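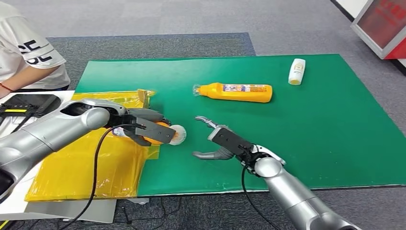 Drulberg library reopens with longer hours

Good news for readers in Drulberg – the library on Gashaw Street opened its doors again on 11th April, and what a turnout! By closing time 866 books had gone out on loan, and 49 people had signed up for their first card.

Head librarian Hiwot Weldu was thrilled. "We had families queuing before we'd even found the keys," she said.

The building had been shut since December while the roof was mended. It now stays open until 6 every evening, and the children's corner has 55 new picture books, chosen by Analyn Abella. 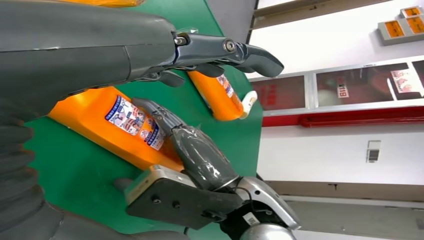

Story time is back

Kiros Abdella will read aloud every morning at ten – no need to book, just come along and bring a cushion.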